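Keststead gets its laksa back (Tuesdays to Saturdays, anyway)

Well, it only took most of a year! The little noodle shop on the corner of Brinkmann Street has opened its doors again, and yes, the curry laksa is on the board, and yes, I was there on the first morning like a kid outside a lolly shop.

For those who missed the whole saga, this is the place that used to be called Flurnik, wedged between the chemist and the old Deltel shopfront. It closed when the lease ran out, and for months the windows were papered over and every second person at the bus stop had a theory. A vape shop, a gym, another real estate office (we have plenty). Then in August the paper came down one night and a handwritten sign went up with nothing on it but a bowl and the word "soon". I walked past that sign more often than I'd like to admit.

Jana Schwerdtfeger is back in the kitchen and she has kept the name, which pleased me no end. The menu is shorter than it was. The old one ran to both sides of a laminated sheet and I don't think I ever got to the bottom of it. The new one has six dishes and a couple of sides, and she told me over the counter that she would sooner cook a handful of things she is happy with than go back to the days when she was making satay at one end of the bench and pavlova at the other. (I did love that pavlova, mind you. I asked. It's a no.)

So, what did we have? My sister came along and we ordered far too much, as usual. The laksa first, obviously. It is a bit hotter than I remember, with a good slick of chilli oil on top, plenty of tofu puffs to soak it all up and a proper handful of mint. The noodles are the thick ones unless you ask for a mix, and I would ask for the mix. We also got the char kway teow, which had that smoky edge I can never get at home no matter how much I terrify the smoke alarm, and a plate of greens with garlic that my sister claimed was for sharing and then moved to her side of the table.

The roti was the only thing that didn't quite hit the mark for me. It was nice and flaky around the outside but a touch doughy in the middle. First week, though, and I'd happily give it another go. The sambal on the side was terrific - sharp, sweet and a little bit funky - and I ended up putting it on everything, greens included.
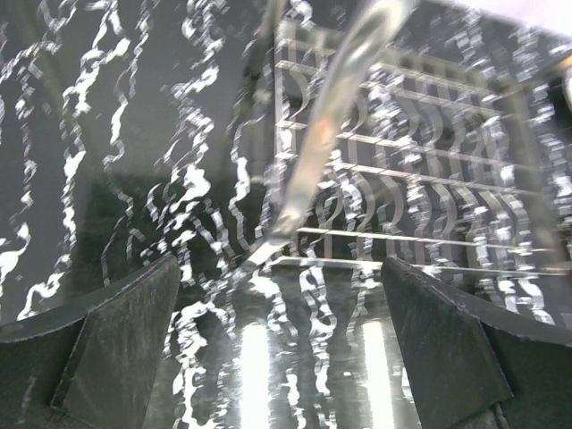
Malte Strobel wrote in to say the laksa is every bit as good as it was but that he misses the large size, and would gladly pay extra to have it back. He also reckons the broth is richer at dinner than it is at lunch, having tried both on the same day, and that anyone who skips the iced coffee is making a mistake.

I'm with him on the large! There's just the one size now, and while I was full by the end of mine, I did have half a plate of noodles on the side to help me along. I haven't been for dinner yet so I can't settle the broth question, but I'm more than willing to do the research. As for the iced coffee, I had a hot tea like somebody's nan and spent the whole meal looking at the next table's glasses.

A few practical bits. It's open Tuesday to Saturday, lunch and dinner, and the kitchen takes a break in the middle of the afternoon, so don't turn up at half past three expecting to be fed. You can book for dinner if there are 4 or more of you, otherwise it's first in, best dressed. Lunch was packed by a quarter past twelve when we were there and the queue was out past the chemist, so go early if you're on a work break. Parking on Brinkmann Street is as hopeless as ever. The car park behind the library is around 300 metres away and there were plenty of spots.

They're doing takeaway as well, with the soup packed separately from the noodles so it doesn't all turn to glue on the drive home. No delivery apps for now. Jana says maybe later in the year, once she's found another pair of hands for the kitchen, and there's a note by the till if you know anyone looking for work.

Oh, and she's thinking about a weekend special, something different each Saturday. Beef rendang was mentioned. So was fish head curry, and my sister has already put it in her calendar for every Saturday until it turns up.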